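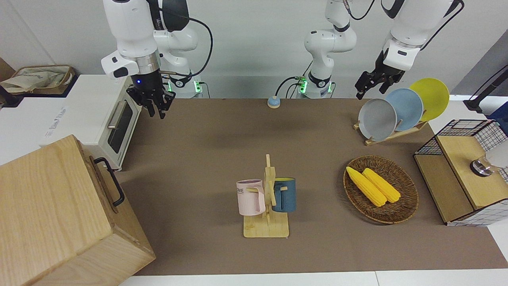

Plates first, then mugs, then everything else. I've been drying dishes in that order ever since we moved to Zernville and I lost half my counter space, and it has saved me a lot of grumbling.

I like a wooden dish rack for plates. Stand them up in the slots with a gap between each one, and let them lean the same way so the water runs off the back. We have three everyday plates in three different colors, and I put the yellow one at the back so I can grab any of them without a clatter!

Wooden racks do need a little love, though. Mine is a Hrubý, and it went gray and fuzzy the first August I owned it. Now I wipe the feet dry every night and rub in some food-safe mineral oil every couple of months – an old sock works great for this.

Mugs go on a mug tree, but only once they're dry inside. Hang one wet and it drips down the post and leaves a ring on the base (ask me how I know). Turn the handles so the mugs face outward, and if yours is a light little tree like mine, load both sides evenly or over it goes.

Under all of it I keep a long mat that wipes clean. Lift it once a week and dry underneath, especially along the wall.

Baskets are for dry things only. Wicker holds on to damp, so I keep a couple of corn cobs in ours and park it well away from the sink. A stiff dry brush gets the crumbs out of the weave.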